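**Zurneck plate-handling project: progress report to Etalow**
Thu 13 June
Prepared by Siebe Coppens, Skurnov

### Where we are

The work since the last report has gone into collecting demonstrations in simulation. We now have 104 accepted episodes of the arm working with microplates on the virtual bench. An episode is accepted when the plate ends up seated in its target holder, the arm has not touched any other station, and the log is complete from start to finish. Episodes that fail one of these checks are kept in a separate folder with a short note on the cause.

All accepted episodes were recorded by teleoperation. Two operators shared the work, and each episode carries an operator code so that we can compare driving styles later. The first week of recordings was slow because the control mapping for the wrist felt reversed to one of the operators. We changed the mapping and threw out that week's data.

### What the examples cover

The current set covers moves between the plate stations on the breadboard. Start and target stations are drawn at random before each episode. Plate position in the holder is shifted slightly each time, and the lighting is changed between sessions so the model does not learn to depend on one pattern of shadows.

Still missing from the set:

- loading the large instrument
- removing and replacing lids
- recovery after a poor grasp

The recovery cases matter most to us. The policy trained on the present data does well when the first approach is good and poorly when it is not. It tends to repeat the same approach from the same height. De Graaf, who are building the physical bench, saw the same behavior in their own replay of our checkpoints and have asked for recovery examples before any hardware trial.

### Problems

Contact between the fingers and the plate edge was unstable in the simulator until we lowered the physics time step. This fixed the jitter but made each session run slower than real time, and the operators found it tiring. We have since moved the smaller time step to the last part of the approach only. Sessions now run at normal speed apart from those few seconds.

We also lost 7 episodes to a logging fault that dropped the gripper state while the joint data kept recording. They can't be repaired. The recorder now stops and shows a warning if any channel goes silent.

### Changes to the plan

We ask to move the instrument-loading task to the second phase, which begins in October. The port geometry on the model does not yet match the drawings from De Graaf, and examples collected against the wrong geometry would have to be thrown away. The operator hours set aside for that task would go to recovery cases. The total budget does not change.

### Next steps

1. Record recovery episodes, starting with off-center grasps.
2. Add lid handling for the gray plates.
3. Retrain and send the new checkpoint to De Graaf.

We would like a reply on the plan change before the next recording block is scheduled. 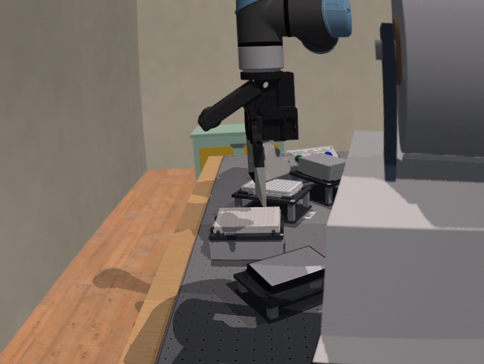 *Figure 1. Simulated bench with the gripper over the white multiwell plate on the central stand.*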